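Apr 5, 2022
By the author, Kerkomness Football History Group

4. What happened to the apprentices

I said at the start of this paper that I'd come back to the boys who signed apprentice forms and then dropped out of the story, so let me do that now. The list I ended up with has 174 names on it, taken from three clubs (Trevport, Marer and Kerkomness Town) over 12 seasons. Between them they played 3,894 senior games for the club that trained them, and that total is very lopsided. A handful of regulars account for a huge share of it, and a lot of the others never got past the reserves.
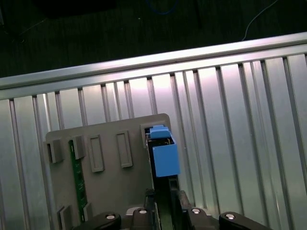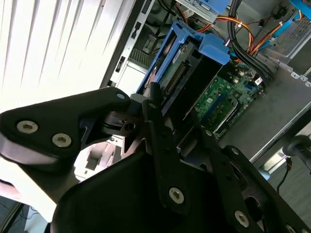

Figure 3. First, a ribbed aluminum panel with a rounded rail; second, a black gripper and an open desktop computer tower. Photos: Pillai.

4.1 Counting a debut

You'd think a debut would be the easy part. A boy plays in the first team or he doesn't! But the three clubs kept their books in very different ways. Trevport wrote down every player who got on the field, including in friendlies and in the county cup, all in one long column with no sign of which was which. Marer only bothered with league games. Kerkomness had a lovely neat ledger for the early years and then, after the ground was sold, a stack of team sheets with half the first names missing.

I went with league and national cup games only, starts and substitute appearances both. That meant throwing out several players the clubs themselves still list as former first-team men, and I've had a couple of grumpy letters over it (fair enough, I'd be grumpy too). If you want to include the county cup, the Trevport numbers go up the most and the Marer numbers hardly move. The order of the clubs stays the same whichever way I do it, so I've stuck with the stricter count all through this section.

One more wrinkle. A player who signed as an apprentice at one club and made his debut at another is counted as trained by the first and debuting for the second. Earlier writers mostly gave him to whoever played him first, and that made Trevport look like a talent factory when it was really just good at picking up other people's teenagers in August, before the season got going.

4.2 Moving on early

The part I found most interesting is how young they were when they left. I had always pictured a boy hanging around the reserves until his early twenties, getting a polite handshake and then going home to play for the works team. Some did that. Far more of them were gone within a season of turning professional, and they didn't go home. They dropped one level, got regular games, and quite often worked their way back up by a different road.

Marer is the clearest case. It had a small squad and a manager's office that changed hands nearly every year, and each new man brought in his own older players. The local teenagers could see what was coming. The minutes from those meetings are full of transfer requests, some of them in a parent's handwriting, and the board granted nearly all of them without asking for a fee. I used to read that as carelessness. Having gone through the wage book as well, I think the board was glad to have the wages off the books, small as they were.

Kerkomness went the other way and held on to everybody. Its apprentices signed long contracts, played a lot of reserve football and tended to make their debuts late, usually in the dead weeks of spring when there was nothing left to play for. A few turned into good, steady players. I do wonder how many got stale waiting – the reserve results don't help much, as the club didn't record who scored.

4.3 Going abroad

Only 3 of the players on my list had any sort of career in a foreign league. That's too few to say anything general about, but I'd still like to mention them as a group, because all of them left after being let go and none was sold. Two had family connections in the country they moved to. The third answered an advertisement in a newspaper, as far as I can tell, and stayed there for the rest of his playing life.

The usual explanation in club histories is that these were restless characters who didn't take to training. I don't buy it. The attendance sheets at Trevport show the one who left from there missing fewer sessions than most of his age group. What he did lack was height, and the coaching notes bring it up again and again. He was a small forward in a team that liked to hit it long, and he went somewhere that didn't.

4.4 Gaps

I should be plain about what's missing. There is nothing usable for Marer in the two seasons after the office flood. Injuries are only noted when the club had to pay for treatment, so a boy who quietly gave up with a bad knee looks just the same in my table as one who wasn't good enough. I've also left out amateurs who trained with the apprentices but never signed the forms. Their names crop up on the team photographs, and I'd like to get to them in the next paper if the Kerkomness boxes are ever sorted.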